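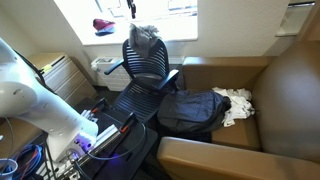 Twenty is plenty, and other things I shouted at the radio

So our council has finally put the 20 mph limit out to consultation, and you'd think they had proposed confiscating the cars and feeding them to the ducks. I had the local phone-in on while I was doing the washing up on Monday and I'm afraid I talked back to it for the best part of an hour.

Cards on the table, I drive. I drive most days, I like driving, and I've had one speeding ticket in my life, which I deserved. I'm also in favour of this limit, and I don't see why those two things are supposed to cancel each other out. Most of the people I know on our side of town feel the same. They'd rather the traffic outside the school went a bit slower and they don't lose any sleep over it. But you'd never guess that from the phone-in, where every caller was a motorist under siege and the word "war" came up before the first traffic bulletin.

The petition against has 1040 signatures. Fair enough, that's a lot of people with pens. But the council's own survey back in March had 1818 replies and more of them were for the change than against, and I've not heard that mentioned once. Somebody on the radio said the survey "didn't count" as it was only filled in by people who care about that sort of thing. Who does he think signs petitions?

Then there's the money argument. It's a cash grab, apparently! I've read the whole proposal (I know, I need to get out more) and there isn't a single new camera in it. It's signs and paint. If it's a cash grab it's the worst one in history. You could make more on a cake stall.

What gets me is how quickly it stops being about the road. The scheme covers the streets round the school, the bit by the surgery and the hill down to the shops. Nothing else. The main road stays at 40 where it's 40 now, and nobody's touching the bypass. But by the time it's been through the local Facebook group it has become a plot to stop us visiting our mothers. One chap wrote that he'd be "tracked like a parcel". By a round sign on a pole?

My friend So-ying Liu went to the drop-in session at the library and said it was much calmer in person. She got talking to a man who'd come to object, and after looking at the map for a while he said he didn't mind the school streets, he just didn't see the point on the hill as it's so steep the other way. Well, that's a perfectly good point! I'm not sure I see it either, going up. That's the kind of thing a consultation is for, and I hope he wrote it on his form. What I don't want is for a sensible grumble about one hill to be added to the pile marked "residents furious".

And our councillors, bless them, have gone very quiet. Two of them had it in their leaflets before the election, a nice green tick next to "safer streets", and now they are "listening to all sides". I've emailed both. One replied with a thank you and a link to the page I'd already quoted at him. The other hasn't replied yet, but it's only been a week so I'll hold off being rude.

If you live here and haven't filled the form in, please do, whichever way you lean. It took me as long as a cup of tea. There's a box at the end for extra comments and I filled mine right to the limit, then had to go back and take out the bit about the ducks.

Contact me | © All posts and opinions my own | Back to top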